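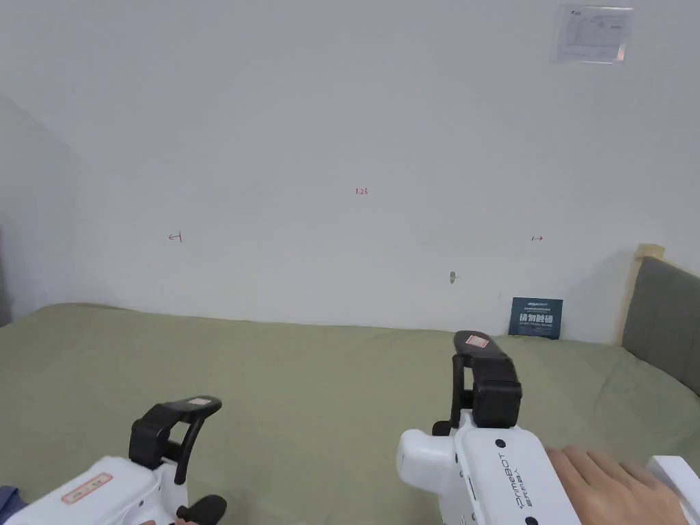
特鲁劳(Trullau)方言词典编写项目中期进展报告

报送:Undard 语言资助计划
报告日期:2020年6月13日

一、总体情况

按申请书上的时间表,本项目此刻应当完成全部词条初稿,并已进入“从容校订”阶段。“从容”二字是我写的,写的时候还没有开工。现在的情况如下:词卡共收2995张,全部录入;完成初稿的词条到字母 M 为止;校订已经开始,从容尚未出现。

上一份报告里提到的发音合作人一共19位,目前都还在继续合作,年纪最大的一位仍然拒绝承认年纪第二大的那位会说特鲁劳话。两人的村子隔一条河,河上有桥,桥修好以后分歧也没有减少。我们把两岸的说法都收了,标作“河东”“河西”,双方看过样稿以后都要求把对方那一栏的字号调小。字号没有调。

录音方面,原定春天补录的部分改成了电话进行。电话录音的音质用来听语调勉强可以,用来分辨两个擦音就不行了,所以凡是牵涉到这两个音的词条,一律标了问号,等能够见面以后重录。贵方若在样稿里看到成片的问号,请理解为谨慎。

二、词条编写

本期完成的主要是农事、饮食、亲属、天气四类。农事类最顺手,合作人讲起来也最起劲,一个“锄”字底下出了七个动词,分别对应锄头落地的深浅和锄地人的心情。我们原来只打算收三个,后来发现砍掉哪一个都会有人打电话来。

亲属类最慢。特鲁劳话里对母亲一方的亲戚有一套专门的称呼,合作人对这套称呼的用法没有异议,对它们该用在谁身上则各有主张。有一个词,年长的合作人说是指姨父,年轻的说是指任何一个爱在饭桌上讲话的男性长辈。初稿里两个义项都立了,后一个放在“引申义”下面。

天气类比较短,共分雨、风、雾三组。雾有五种,其中一种专指“足以作为迟到理由的雾”。我们问了三位合作人,释义完全一致,这是本期唯一一个没有争议的词条。
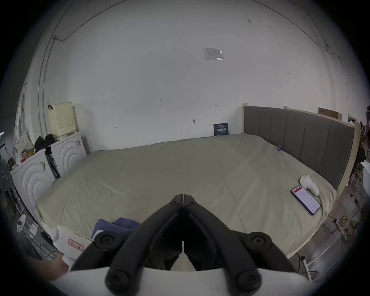
三、例句问题

贵方在对上一份报告的批复中指出,例句“过于阴郁”,建议多收一些“反映当代生活的积极用例”。我们认真讨论了这条意见,并且重新统计了一遍。批复说得对,已完成部分里,例句中的牛大多生了病,邻居大多欠着钱,儿子大多没有写信回来。

原因也查清楚了。合作人造例句的时候,总喜欢从自己最近一次吵架里取材。我们请他们换一些高兴的句子,其中一位想了很久,说:“牛今天没有病。”这一句收进去了,用来说明否定词的位置,效果很好。

本期另外补写了若干例句,内容包括婚礼、收成、孩子考上学校和一次买到便宜瓷砖的经历。最后这一条是合作人主动提供的,讲了很长时间,感情饱满,里面出现了全部四种完成体,语法部分也准备用它。 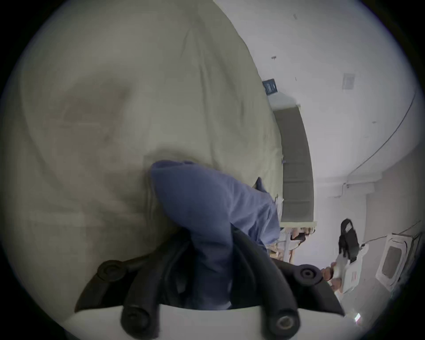 “皱”这一组词,是家务类里最费工夫的,原计划两天写完,实际写到现在。特鲁劳话没有一个笼统的“皱”字,说话人必须先决定是怎么个皱法:叠久了留下的线算一种,手攥出来的算一种,坐出来的又算一种,脸上的还要另说。起初我们照着标准语逐个翻译,译出来全是“皱”,样稿上一连四行,看上去像是排版出了错。后来改用描写的办法,先定场合,再下定义。比如米色的床单软软地起伏着,中间塌下去一块,上面又堆着一件揉成一团的蓝色衣物:照河东的说法,这里至少要用两个词,床单归一个,那团蓝的归另一个,说反了会被当成外地人。河西的合作人同意要用两个词,但认为河东把它们分配错了。目前释义按河东写,附注里写明河西的意见,附注比释义长。

家务类里还有一批动词,说的是收拾布料时的各种动作:抖、抻、掸、抹平、对折、胡乱塞进柜子。最后一个是单音节词,使用频率在本类中排第一,几位合作人提供这个词的时候都声明自己家里用不到。

四、词典的体例

上次会议留下了三个悬而未决的问题,现汇报如下。

拼写。仍采用 Sulemana 方案,长元音重写一遍,不加符号。有合作人反映这样写出来“像结巴”,我们试排了加符号的版本请他过目,他说像苍蝇落在纸上。两相比较,维持原案。

排序。按字母顺序,不按词义分类。分类版做过一份内部试稿,结果“鸡”归在家畜还是饮食里,争论的时间够写完整个 N 部。

词源。只标有把握的。外来词里凡是合作人声称“从来就是我们的”而又明显来自邻近语言的,标为“来源待考”。这个标记目前用了很多次,审稿人想必一眼就能看穿,希望审稿人宽厚一些。

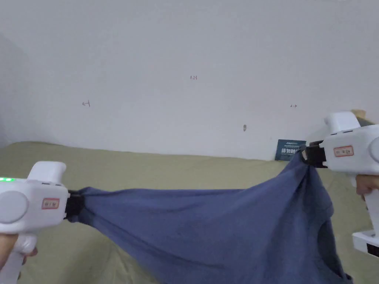 另外还有一个小问题,上次没有列入,是写到 K 部时才冒出来的:同一个词形,名词和动词要不要分立两条。分立则篇幅增加,合并则义项太密,读者要找的那一项永远在下一栏。现在暂时按合并处理,义项超过六个的再分开。按这个标准需要拆开的条目不多,但都是常用词,“拿”“放”“打”“走”一个也没躲过去。“打”已经写到第十四个义项,负责初稿的同事申请换一个部首,我们告诉他特鲁劳话没有部首。

五、软件与数据

词卡数据库仍使用 Dusska。本期更新以后,检索速度快了许多,代价是所有长元音在导出时变成了短元音。问题在4月发现,一周内修复,受影响的词条共286条,已逐条核对。核对时顺带查出另一批错误,与软件无关,是我们自己录错的,也一并改了。在此之前我们曾向贵方写过一封措辞比较强烈的邮件,把两批错误都归在软件名下,现在更正。

备份每周做两次,存放在两处。第三处原定设在合作村的文化站,因为那里的电源插座同时供应冰箱,夏天过后再议。

六、经费

经费使用基本符合预算。差旅一项因故没有花出去,电话费一项超支448元,主要花在亲属类词条上,这一点与第二节所述情况相符。申请从差旅结余中调剂。合作人酬金已全部发放,其中一位坚持要求以现金支付,并且当面数了两遍,数数时用的是特鲁劳话的旧式数词,“六十”以上的几个形式我们此前没有采到,已经补录。

印刷费尚未动用。报价收到两份,便宜的那家不能印我们需要的两个字母,贵的那家能印,但是把其中一个印成了倒的。第三家正在联系。

七、下一阶段安排

N 至 Z 部初稿,计划在下一份报告之前完成。其中 S 部的词最多,占了所剩词卡的很大一块,我们打算先写 Q 部热身,Q 部有四个词。

问号词条的重录,待恢复下乡后立即进行。合作人方面已经约好,河东河西分两天,不安排在同一张桌子上。

语法概要改由两人合写,动词部分先交,名词部分后交。请贵方就以下两点给予答复:第一,电话费调剂是否可行;第二,封面书名究竟用河东的拼法还是河西的拼法。第二点我们本想自行决定,试过一次,现在希望由贵方来决定,最好发一份盖章的书面意见,我们会复印两份带到村里去。

附件:已完成词条样稿(A 至 M),酬金发放表,电话费清单。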